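Desk tips I brought home from the Clurko open day

I went for the robots and came back with cleaning tips! They had the grippers tidying an ordinary desk, and I stood there way too long. My favorite: put small stuff on a plain patch of cloth, with space on every side.

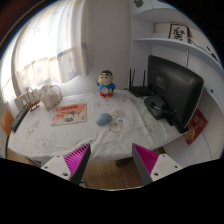
One visitor wrote to me afterward that the mouse should always go last, as you'll need it again anyway. Fair enough! I also keep cables along the back edge now, and shake the tablecloth out on Thursdays.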